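# Testing a gripper on hinged flaps, and what the result says about chores

This page sets out how to run a flap test on a two-finger gripper. The test uses a face-guessing board game with hinged character cards. It was written for the Holloway bench but should work on any arm with a wrist camera and a parallel or angled gripper.

The wider question is whether a machine of this kind is ready for jobs around a house or on a shop floor. Most of those jobs contain a flap somewhere: a cupboard catch, a pedal bin lid, a price ticket holder, the door on a washing powder drawer. The flap test is a cheap stand-in for that group.

## What the test measures

Three things are scored:

1. Whether the arm moves the flap it was told to move.
2. Whether the neighbouring flaps stay as they were.
3. Whether the board stays where it was put.

Time is recorded but doesn't count towards the score. A slow machine can still be useful at home if it can be left alone.

## What you need

- An arm with a wrist camera and a gripper with blunt fingers.
- A game board with rows of hinged cards that will stay up or down without being held.
- A white or plain light table.
- A low table lamp or ceiling panel, placed so that glare doesn't fall on the cards.
- Tape or putty for the base of the board.
- The run sheet (Vostura format, or any table with a column for each of the three scores).

Software: we use Avarham for arm control. Version differences matter little here, but write the version on the run sheet.

## Setting up

1. Put the board upright with the cards facing the arm. Leave enough table in front for the fingers to approach low without scraping.
2. Fix the base. If you skip this step, score three will fail early and the rest of the run is hard to read.
3. Route cables away from the approach path. Behind the board or down one side is fine. Check the full sweep of the wrist by hand before powering the motors.
4. Set a mixed pattern, with some cards up and some down. A board with every card up is too easy for the vision step, as the detector can guess from spacing alone.
5. Write the pattern down by row and column, counted from the left as the arm faces the board.
6. Move the wrist to the start position. The fingertips should be in view, low and central, with all the rows visible past them. 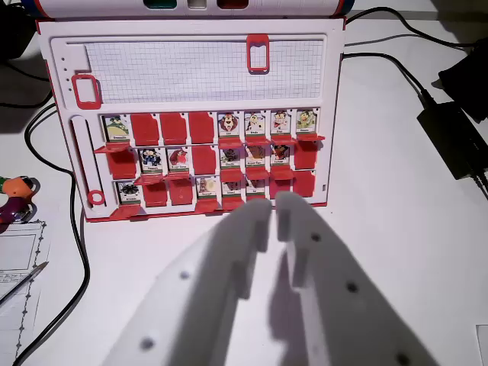
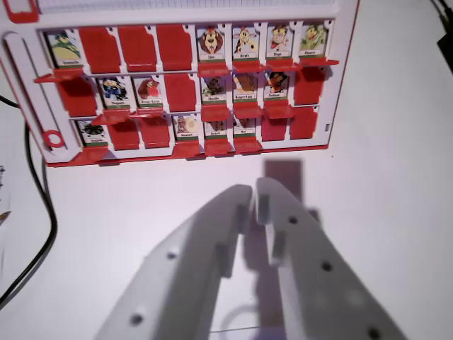
**Can a robot be trusted to tidy a room by itself yet?**

Only for narrow jobs in a room that has been prepared for it. Picking known objects off a clear floor is within reach, while sorting a mixed pile, opening unfamiliar cupboards and deciding what is rubbish still need a person nearby.

## Checking the view

Before any motion, take a still from the wrist camera and confirm the following.

- The detector reports the same pattern as your written one. Correct the detector's threshold if it does not. Do not correct the written pattern unless you have looked at the board yourself.
- Cards near the fingertips are detected. Bottom-row cards are the usual loss, as the fingers can hide their lower edges. If one is missing, raise the wrist camera angle or back the arm off by 5 mm and try again.
- Shadow from the fingers is not being read as an edge on the table. A diffuser on the lamp normally fixes this.

Changing the camera height between runs makes the results hard to compare. If you must change it, start a new sheet.

## Running the test

1. Choose a target at random from the written pattern.
2. Give the arm the row, the column and the wanted state (up or down).
3. Let it complete the move without help. Stop it only if a finger is pressing the board backwards.
4. Return to the start position and take another still.
5. Score the move, reset the board and choose the next target.

Keep the closing force low. These hinges are light, and the fingers should push the card, not grip it. On our bench, gripping cards produced more neighbour errors than any other single cause.

Putting a flap down is the easier direction. One fingertip at the top edge is enough. Lifting a flap needs the tip to get under or behind an edge, and blunt fingers are poor at this. Score the two directions separately. A single combined figure will hide the weaker one.

## Our results

Bijan Vahidi ran the full sequence in March, with 500 moves split unevenly between the two directions. Of these, 381 passed on all three scores. The first 83 were done with an older force setting and are kept in the total.

Failures fell into the following groups, most common first:

- A neighbouring card moved with the target.
- The fingertip slid off the edge during a lift.
- The target was wrong by one column.
- The board shifted.

The column errors stopped when the camera was recalibrated. The lifting errors did not improve with calibration and seem to come from the shape of the fingertip. Flinena narrow tips are on order and the lifting half will be repeated with them.

## Reading the score for real work

A pass rate in this range is workable on a shop floor if a mistake costs little and a person checks the station now and then. Turning over shelf tickets would be a reasonable trial. It is too low for a kitchen, where a missed lid or a knocked glass has to be cleared up by someone.

The board also flatters the machine in two ways. All the hinges behave alike, and the cards sit on a regular grid. A household has neither. We suggest repeating the test with one hinge stiffened by a strip of tape, without telling the arm which one. If the score for that card falls sharply, the controller is replaying a motion and isn't responding to contact.

Store the stills with the run sheet, in run order. Name each by run and target position, so that a failed move can be matched to the view the arm had before it started.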